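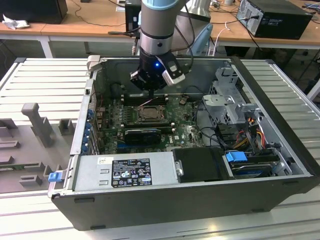 Our Friday trip to Teltilden was the outing I had been looking forward to since March, and I'm happy to report that it was even better than I'd hoped. For anyone who missed the sign-up sheet, Teltilden takes in old office computers over in Mistton, sorts out what can be used again, and sends the rest on in clean, separated batches. The part we came to see was the room at the back where they are teaching a robot arm to help with the taking apart. We walked in to find a desktop tower on its side with the panel off and the gripper down low over the memory slots, close enough that several of us stopped talking. It's one thing to read about this kind of work and another to stand a few feet from it with a motherboard laid out in front of you, graphics card, coin battery and all, while a machine works out where to put its fingers.

Twenty of us made the trip, which filled the van and both cars (thank you to everyone who drove, and to the back row for putting up with the tool bags). Josiane Bodin met us at the door and went straight into it, no slides, no speech. She runs the robot bench and she is one of those people who gets more excited the more questions you ask, so we got on very well.

She started with why computers. Teltilden handles 400 of them in a normal month, and nearly all the opening up is still done by people with screwdrivers. Those people are fast! We watched one of the bench crew strip a small office machine while chatting with us about her drive to work, and I don't think she looked down more than twice. The trouble is that the work is hard on the wrists and shoulders, and the same few motions come up all day long: press a latch, pull a stick of memory, slide out a drive, unplug a connector that really doesn't want to be unplugged. Those motions are what the arm is being taught, one at a time.

Memory was the lesson of the day. If you've ever pulled a memory module you know the feel of it. You push the little clips outward, the stick pops up a hair, and then you lift it straight. Josiane asked us how we know when the clip has let go, and we had a good five minutes of people miming with their thumbs before somebody admitted that you just feel it. "Right," she said, "now tell a robot that." The whole room laughed, but it was the best explanation of the problem I've heard. The arm has to get at the clip without leaning on the parts next door, and it has to do so in a case that was designed for human fingers, if it was designed for fingers at all.

Then there are the wires. I would have guessed that screws were the hard part, and I was wrong. Screws stay put. A loose wire can be anywhere, and no two machines come in with them tucked the same way. There was a thin pink one lying at a slant right under the gripper while we were watching, and I couldn't take my eyes off it. Josiane said a stray wire is the most common reason for her to stop a run and start over. A person brushes it aside and never thinks about it again. The arm has to be shown, many times and in many different tangles.

The showing is done by hand, and we got to see how. An operator steers the arm through the job while the whole thing is recorded, and the recordings are what the software learns from. They had 755 good runs of the memory job saved on the day we came, and Josiane was clear that "good" was doing a lot of work in that sentence. The spoiled ones get kept too, in their own folder, and she thinks they may prove just as useful later on. The software side is handled with a small outfit called Jaunzems, who come in every other week and were very sorry (so we were told) to miss us.

Etenesh Abdella took over after the coffee break and let us try the steering ourselves. I cannot tell you how much fun this was. She swapped in a practice board, an old dead one with plenty of scars on it, and gave each of us a couple of minutes. Your hand moves and the arm moves, and you think you have it, and then you realize you have no idea how far away anything is. My own attempt ended with the gripper closed firmly on nothing, a good inch to the left of where I wanted it. Two of our group got the module out on the first try and have been unbearable ever since.

What I liked most about Etenesh's part was how practical it was. She talked about how they set up a machine before a run, and I took more notes there than anywhere else, so let me pass a few on. The case always goes on its side, in the same direction, and they check that it sits flat before anything moves. Next to it they keep a printed plate with posts and blocks sticking up from it, in plain gray, and she told us they went through a whole string of versions before they settled on the heights. They print those in the building, so if one cracks there's a new one by morning. Every machine is unplugged and left to rest before it comes anywhere near the bench, and the power supply is never opened, by the arm or by anyone else. She said that last part twice, and for those of you who tinker at home I'll say it a third time.

Somebody asked about color, and that turned into a lovely side conversation. Plenty of makers put their release tabs and latches in a bright color so that a technician can find them in a hurry. The tower on the bench had blue ones, on the drive carrier and down at the corner of the case and along the card slots. For a person that's a handy hint. For the software it can be a help as well, but Etenesh worries about it learning that blue means "press here" and then being lost when a machine shows up with green tabs, or plain black. So they mix the makes as much as they can, and she would love more odd ones. If you have an old tower in the basement, particularly something from a maker you don't see much, they would be glad to have it. Bring it to our next meeting and I'll see that it gets to Mistton.

We asked the question you would expect us to ask, about jobs. Josiane answered it plainly. The bench crew helped choose which motions the arm should learn first, and they picked the ones that leave them sore. Nobody she works with wants to hand over the sorting and testing, which takes judgment and is the part they enjoy. Is the arm faster than they are? No, and it isn't close. She'd be thrilled to have it doing memory and drives on its own at a slow and steady pace, with a person nearby getting on with something more interesting. I appreciated that she didn't promise a date.

A few of us stayed on to look at the storeroom, all 970 square feet of it, shelved to the ceiling. It's a wonderful place if you have any fondness for old hardware, and I had to be reminded twice that the van was leaving. We stopped in Comstead for supper on the way back and talked about grippers until they started putting the chairs up.

Teltilden would like to have us again once the drive lessons are underway, and Etenesh has offered to run a longer hands-on session for a smaller group, with proper time for everyone at the controls. If you'd like to go, put your name on the sheet by the door or tell me at the next meeting. People who missed out this time get first pick, and I'll be on the list below you, practicing with a pair of kitchen tongs in the meantime.

News > Club Newsletter > Visits and Outings > Robot bench at Teltilden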